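Pikside Countertop Polishing and Care Guide
Section 4: Looking After Shiny Metal Panels

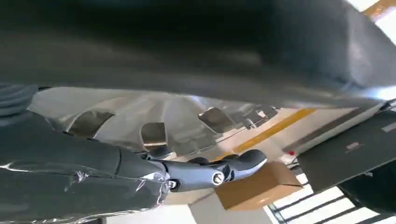

Before You Begin

Polished metal is lovely to live with, but it does show every fingerprint, and a curved panel will show them from across the room. Set aside a quiet stretch of the morning if you can, when there is plenty of daylight to work by, and lay out everything you need first so you aren't hunting through drawers with damp hands.

You will need:
2 soft cloths, freshly washed without fabric softener
A small bowl of lukewarm water
A drop of mild dish soap
Farnano polishing cream (optional, for dull patches)

Wiping and Drying

1. Dust the panel with a dry cloth, going lightly. Grit is what leaves those fine hairline scratches, so please don't press down at this stage.

2. Dip a corner of the cloth in the soapy water and wring it out well. Wipe along the length of the panel, following the curve in long, easy strokes.

3. Rinse the cloth, wring it again and go over the same area to lift off the soap.

4. Dry with the second cloth right away, paying attention to the edges where drops like to gather.

Note: Matte dark surfaces next to the metal can smudge too. A barely damp cloth is all they want. Keep the polishing cream away from them, as it leaves a patchy shine that is very hard to even out.

Caution: Never use steel wool, scouring powder or anything containing bleach. Let warm surfaces cool fully before you start.

Bringing Back the Shine

5. If the metal still looks cloudy, put a pea-sized amount of cream on a dry part of the cloth and work it in gently. Leave it for 2 minutes, then buff until the reflections look crisp again.

6. Step to one side and look along the panel toward the window. Streaks you couldn't see from the front will usually show themselves, and a quick dry buff takes care of them.

Repeat the cream treatment every 12 weeks at most. To order more, ask for part 931 at the Claddale service desk.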